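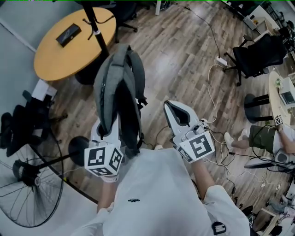 Figure 2. Bag handling with a pair of hand-held grippers.

4.2 Soft and hanging objects

Tidying tasks that involve bags remain harder for our policies than those with boxes or cups. The shape of a bag changes with every lift, and its straps can hide the part that must be grasped next. We recorded 292 demonstrations of bag handling for the Totow task set, each made by a person working with two grippers. A grasp on the top carry handle, as in Figure 2, leaves the backpack upside down with its shoulder straps dangling, and the second gripper is then free to take hold elsewhere. The policy trained on these demonstrations hung the bag on a hook in 44 per cent of trials. Most failures came at the second grasp, when the jaws closed on a loose strap or on nothing. Adding 1,000 demonstrations with rigid objects from the Orkov set made little difference. We would not yet leave this chore to a machine in an occupied home.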